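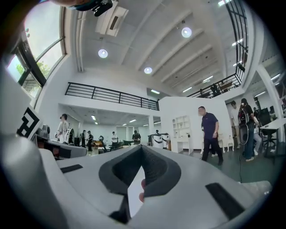

Setting up the Flellar hand unit for a first recording session takes one person more than 12 minutes the first time and a good deal less after that. The steps below cover the single-hand kit from unboxing to a saved practice file. They assume the Zendance desktop software is already installed and licensed. The unit was set up for this guide in a shared two-level lab, with people walking through and other equipment on tables in view of the camera. The marker on the white housing stands to the left in the camera view, and the V-shaped finger pad sits low and near the center, so use those two features as references when you check your own view in step 4.

What is in the kit

The single-hand kit contains the hand unit, 2 foam finger pads, a data cable, a printed calibration board, a hex key and a wall charger. The camera is fitted at the factory. Do not remove it. The two-hand kit has the same parts doubled, plus a sync cable that is not covered here.

The kit does not include a memory card. Flellar recommends a card with a sustained write speed suited to video. A slow card will work for short takes and then start dropping frames with no warning on the unit itself. The warning appears only in Zendance after import.

Step 1. Fit the finger pads

Slide the pad onto the carrier with the notch facing away from the handle. Press until the rear tab clicks. Pull the pad lightly; it should not move. If it rocks from side to side, the tab is not seated.

Close the trigger fully and look at the pad from the side. It should fold at the notch without twisting. A twisted pad will still grip, but the width reading will be off at the closed end of travel.

Keep your fingers behind the pad during a take. A fingertip that shows around it is a small fault in a practice file and a larger one in a final file -- the quality check in Zendance does not flag it, so you have to watch for it.

Step 2. Check the marker

The square marker must lie flat on its mount and be clean. Wipe it with a dry cloth. Do not use alcohol, which lifts the print. If a corner has come up, replace the marker. Gluing it back down usually leaves a bump, and the software reads a bump as a tilt.

Step 3. Power and connection

1. Insert the memory card, label toward the handle.
2. Hold the power button until the light turns solid.
3. Connect the data cable to the computer.
4. Open Zendance and select Devices, then Add Hand Unit.
5. Wait for the serial number to appear. Compare it with the sticker under the grip.

If the serial number does not appear, change the cable before changing anything else. Charge-only cables are the usual cause.

Step 4. Check the camera view

Open Live View. The gripper body should fill the lower part of the picture, with the room beyond it. The finger pad should be near the middle, left to right. The marker should be fully visible with none of its black blocks clipped.

Lock the exposure before calibration. Large windows and ceiling lights in the same view will pull automatic exposure up and down as you turn. Point the unit at the table where the task will be done, let the reading settle, and select Lock. The bright areas may lose detail. Detail on the work surface matters more.

Step 5. Calibrate

Place the calibration board on a flat surface at waist height. Start the routine and move the unit slowly over the board until the counter reaches 52 accepted views. Change the angle between views. Holding one angle fills the counter but gives a poor fit.

Next, open and close the trigger fully when prompted. Zendance stores the two end positions and works out the travel between them.

Save the result under the unit's serial number. Calibration should be repeated after a pad change, a drop or a firmware update.

Step 6. Map the room

Stand where the work will take place. Press Map and turn slowly through one full circle, then tilt up and down once. Fixed structure such as railings, beams and window frames gives the tracker good points to hold. Plain white walls give it few. People moving through the view are tolerated as long as enough fixed structure stays visible.

Our map finished with 1,164 tracked points. The count varies by room, and the status bar is a better guide than the number. Green is usable. Yellow should be redone.

Step 7. Record a practice file

Put one object on the table. Press Record, hold still briefly, pick the object up, set it down, hold still again and press Stop. Import the file and play it back with the trigger graph open. The graph should fall as the pad closes and return to the same level when it opens.

Notes on buying

The unit is comfortable, and calibration is quick. The camera view is wide enough to keep the task in sight during most arm motions. The weak points are the missing memory card and the Dorach charging dock, which is sold separately and does not fit units with the older grip. Abou Jaoude stocks replacement pads and markers in small packs.

Filed under: Robotics > Data Capture Tools > Setup Guides

Comments

gripwidth: Step 5 fixed my readings. I had changed pads in May and never recalibrated.

lab_bench_3: Does the exposure lock survive a restart? Mine resets every time.

tmarker: @lab_bench_3 It resets. You have to save it in the device profile, under Advanced.

oldgrip: Can confirm the dock does not fit the older grip. Would have liked that printed on the box.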